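Category: Packing & Storage > Box Swap FAQ

Posted 24 October 2025 by Gilmar Araújo

Box Swap: Frequently Asked Questions

These are the questions we get most often at Nerkico about the box swap. If yours isn't covered, write to us at the address at the bottom of the page.

What is the box swap?
You pack a small box of household odds and ends you no longer use, and you get someone else's box in return. We started it in August. The last round had 104 boxes.

What kind of box should I use?
Any shallow cardboard box that still holds its shape. Fruit boxes and shipping trays are fine. Printing on the outside doesn't matter. If it has hand holes, leave them open so we can carry it. Please don't use a box that has had raw meat or fish in it.

Is there a weight limit?
Yes, 20 pounds including the box. Most come in well under that.

What can I put in it?
Small, clean things that work: pouches, soft toys, hair accessories, unopened stationery, kitchen gadgets, small gift boxes. Soft items are useful because they fill gaps. No food, medicine, batteries or glass.

Can I send a case or a jug?
Yes, but not inside the box. Hard-shell cases and thermal jugs are too tall for the shallow boxes, and the lid won't close over them. Bring them separately and we'll tag them with your box number. Jugs need to be empty, with the lid on.

How should I pack it?
Lay everything out on a table first. Put firm, square things in at one end, then the soft ones, and keep the smallest pieces for last or they end up underneath. Drawstring pouches should go in flat with the cords tucked under. Said Belhaj checks the boxes at the Kasier desk and says tangled cords are what he spends the most time on.

Don't force anything. If the sides of the box are bowing, take something out.

Things on the table, in and out of the box:
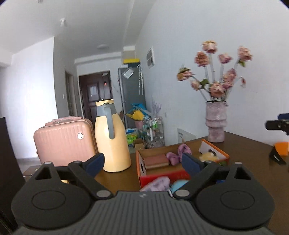
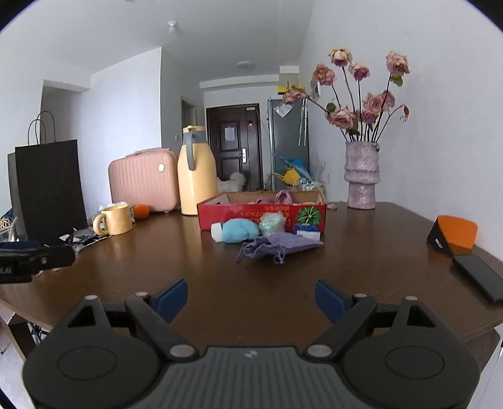
Do I need to wrap each item?
No. Wrap only what could scratch or chip, and use plain paper. We can't reuse bubble wrap at the moment.

Should I tape the box shut?
Leave it open until it has been checked. We have tape at the desk.

Do I need to write a list?
A short one helps. "Two pouches, one toy, one jug" is enough detail. Put your box number at the top and hand it in with the box.

Where do I bring it?
To the Kasier desk or the Nautiyal Street side entrance. The side entrance has a step, so use the main desk if you're bringing a cart.

How long until I get a box back?
Around 85 percent of people get theirs the same week. The rest wait for the next round, usually because they asked for something specific.

What happens to boxes that aren't claimed?
We keep them for 180 days. After that the contents go to the Wusness thrift shelf and the cardboard is recycled.

Can I get an item back if I packed it by mistake?
Only if the box hasn't gone out. Call the desk with your box number as soon as you notice.

Contact Nerkico: swap@nerkico.example | © 2025 Nerkico | Back to top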